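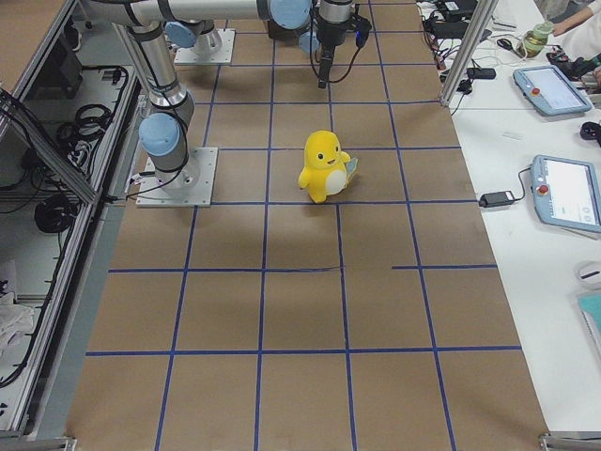 The object library at Festside lends out household things, toys, boxes and containers to the other groups in the building. The catalog now stands at 3,248 entries, and 1,391 of them have a photograph. Soft toys are among the most requested items. The yellow plush with the white belly patch, standing on its two feet inside one of the taped cells, is listed under "Soft toys, round" and can be borrowed for up to a week. It is light, it has a clear front and back, and the small black eyes make it easy to say in writing which way it was facing. The flat pale blue-green piece tucked against its side, which looks like a card or a tag, does not have an entry of its own.

Home Catalog Gallery Borrowing Returns Contact Back to top

The table

We cover the big table with brown kraft paper and mark it off with dark blue tape. The squares are meant to let people write down a position in a few words, so that "third row, center" means the same to the person setting out and the person putting away. They are laid by hand and they are not exact. One of the crosswise lines has a gap in it near the middle height. If you need exact distances, bring a ruler and measure for yourself.

Paper is replaced when it tears or when the tape starts to lift. Please do not write on it. If you need to label a square, use a removable note and take it with you at the end. Seung-woo Lim orders the paper and the tape, and requests for a different spacing go to him at least a week ahead. A full change takes most of a morning, and the table can't be booked during that time.

Soft toys

Soft toys go back on the open shelf marked with a yellow dot, belly forward. Do not press them into the bins to save space. Flattened feet are the main reason we retire a plush toy, and a toy that won't stand up by itself is of little use to most of the people who ask for one. Surface cleaning only. Anything that needs more than a damp cloth should go to Ga-eun So with a note of what got on it.

The soft toy list was revised in July. Some of the older names were changed because borrowers could not find what they wanted, and the old names still work in the search box.

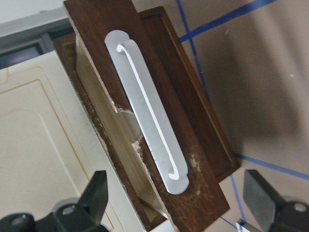
Wikden Object Library, Handling and Repairs Team

The box with the reddish-brown wooden lid is in the containers section, under "Lidded, wood." The long pale handle with rounded ends is mounted lengthwise along the middle of the lid, and the narrow slot cut into it curls into a hook at the lower end. The grain shows well under a slightly glossy finish. The condition is recorded as worn: there are pale scuffs and white specks on the lid, ragged white chipped patches along the side where the lid meets the opening, and a rough left edge on the box wall.

With the lid turned out of line with the rim, you can see the light tan interior through the gap on the left. For storage the lid should sit square inside the raised border. Set it down level and don't force a corner.

Gun-woo Yook looks after the wooden pieces. His advice on this one is to lift by the handle, keep fingers away from the splintered edge, and brush off any crumbs before the box goes back on the shelf. Wear to the finish does not need to be reported. New chips do, with the catalog number and the side of the box they are on.

Borrowing

Requests go through the Gekov form, which is linked from every catalog entry. Give the entry number, the dates and the room. Items are held at the desk until the end of the day you asked for, then reshelved. Da-eun Na handles extensions and Na-rae Seo handles everything that has gone missing or come back as the wrong thing.

Gallery pages are updated as photographs are added. Entries up to 2,000 are being done first, in number order, and the containers come after that. If an item you want has no picture, ask at the desk and someone will bring it out for you to look at.

Page last updated 2025-09-22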